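Setting up your Hulline outreach log

I wrote this part for anyone joining our night rounds, and I've tried to keep it plain. You'll need your phone, your Wolov login and a bit of patience (the first sync is slow!).

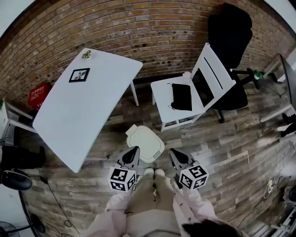
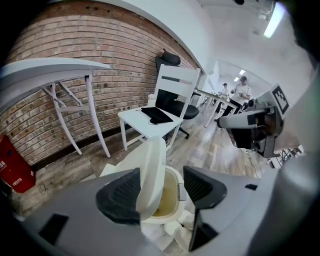
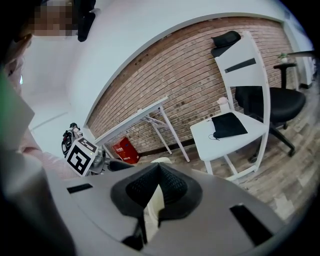

1. Open Hulline and tap New round. Pick your patch from the list — mine is Trimine, so I'll use that.

2. Set the check-in timer to 45 minutes. I once left mine off and had three worried colleagues ringing me.

3. When you meet someone sleeping rough, ask if they're happy to be logged before you type anything. If they say no, tap Skip and carry on chatting.

4. Enter where they're bedding down, then tap Refer. The council's housing team gets it the next morning.

Note: the notes box stops at 295 characters and won't warn you, so keep it short.

Caution: never put a full name in the notes box. Initials only, please, even if you've known the person for years.

5. Tap Close round when you're home. If you see error 64, leave the app open for 5 minutes and try again — it usually sorts itself out.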